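Brostico Basketball Club is looking for an assistant coach (women's team and under-15 girls)

Published 18/10/2023

Brostico is a basketball club in the town of Drerside. We have a women's first team which plays in the regional league, and below it a girls' section that has become bigger each season. Our head coach, Noémie Millet, has until now taken care of both groups almost alone. She needs a second person beside her, and we would like this person to begin before the end of October.

The position is part-time, 13 hours a week on average, with a contract until the end of the season. It can be renewed if both sides are happy with it.

What you will do

You will lead the training of the under-15 girls two evenings a week and go with them to their matches. At the moment there are 17 players in this group. Some of them have played since they were small and some began in September, so you should be comfortable with preparing exercises at different levels for the same session.

With the women's team you will assist Noémie at training, mostly with the guards. She asks for a lot of work on defence: footwork, how to go over a screen, how to talk to each other on the court. You will also watch the video of our next opponents and write a short note about them, one page is enough. At home matches you sit on the bench and you keep an eye on fouls and time-outs.

What we ask

A coaching certificate at level 2 or the equivalent from another country. If you are in the middle of the course, please write to us anyway and say when you expect to finish.

At least two seasons of experience with a youth team, in basketball. Experience with girls' or women's teams is welcome but it is not obligatory.

A driving licence. The away matches are sometimes far and we travel in the club's minibus, which the coaches drive in turn.

English good enough to explain an exercise clearly. Several of us, including the writer of this advertisement, learned it as adults, so please do not worry about your accent. French is useful with some of the parents.

Before the first session we will make the usual checks for work with children, and the club pays for them.

What we offer

An hourly wage according to your certificate, which we will tell you at the first telephone call. Travel costs to away matches are paid. We also pay the fee for one course per season, if it is connected to your work here. Training is at the Bulter sports hall, a short walk from the station, and you will have your own key.

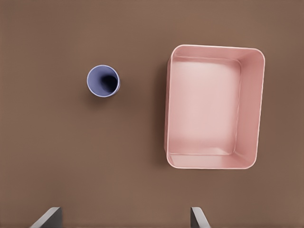
If you come from another town, we can help you to look for a room. The Nghiêm family, who have had two daughters in the club, rent out a small flat near the hall and it is free from the end of the month.

How to apply

Please send a CV and a short letter to Gwenaël Lebrun, club secretary, by e-mail or by post to the hall. In the letter, tell us about one player you have helped to improve and how you worked with her or him. We prefer this to a long list of results.

Candidates whom we would like to meet will be invited to lead a part of a training session, about 20 minutes, with the under-15 group. After it there is a talk with Noémie and Gwenaël. Bring sports shoes with clean soles, as outdoor shoes are not allowed on the floor.

We answer every application, also when the answer is no. Questions about the training itself can go directly to Noémie, who is at the hall before each session and is glad to talk.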